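Latcombe Pet Owners Board > Dogs > Health and Food

Topic: Changing the food of an older dog with weak kidneys

dranitz_hound
Posted 4/23/26
Hello all. My dog is a mixed breed, 25 kilos, and the blood test showed that the kidneys are a little weak. The vet gave us a bag of kidney food and said to change slowly, but I forgot to ask how slowly. She eats at the moment an ordinary dry food from Irnomport and she likes it very much.

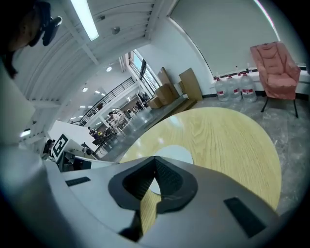
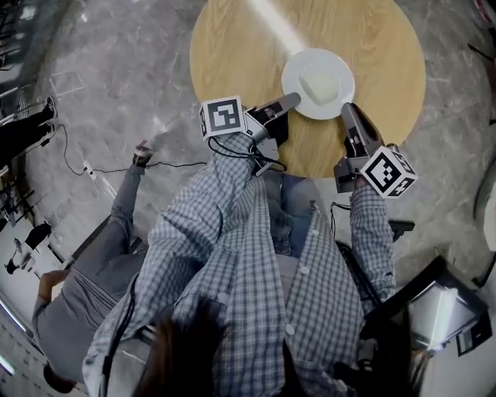 So my question is simple: over how many days should I mix the old food with the new one?

songbird_and_spaniel
Six days is the least I would do, and longer if her stools become soft. Begin with a small spoon of the new food in the old one and put a little more each day. With my spaniel I stopped for two days in the middle, then continued, and it went well.

marlpit
I don't agree with six days for a kidney dog. These foods taste of very little, and if you go too fast the dog decides it is bad food and then you have a problem for months. Mine refused her bowl from the second day. We started again from zero and took until July to finish. The vet was not worried by this, she said that a dog who eats the wrong food is still better than a dog who eats nothing.

songbird_and_spaniel
Until July is very long, when did you start? I think the food cannot help the kidneys if it is only a quarter of the bowl. My vet wanted it complete as soon as possible.

marlpit
In spring. Yes it was long, but she was thin already and I did not want to lose more weight. Every dog is different in this.

dranitz_hound
Thank you both. She is not thin, rather the opposite. May I put warm water on it? And what about treats, because she gets a piece of cheese with her tablet every evening.

hedge_end_6
Warm water is good, she will drink more this way and the smell is stronger. Cheese I would stop. It has a lot of salt and phosphorus. Ring the practice and ask what you can hide the tablet in, they usually have a list. Ours also sold the wet version of the same food, and a small ball of it around the tablet works well.

tolly
I paid 3,000 last year for tests and drips with our old terrier, so please do not skip the control blood test, even when she looks fine. Ours looked fine too.

songbird_and_spaniel
I agree with tolly on the blood test. About the days I stay with my opinion – but ask the vet, a phone call costs nothing.

dranitz_hound
I rang. They said ten days for her, and no cheese. The first mixed bowl was eaten this morning, with a suspicious face. I will write again after the next blood test.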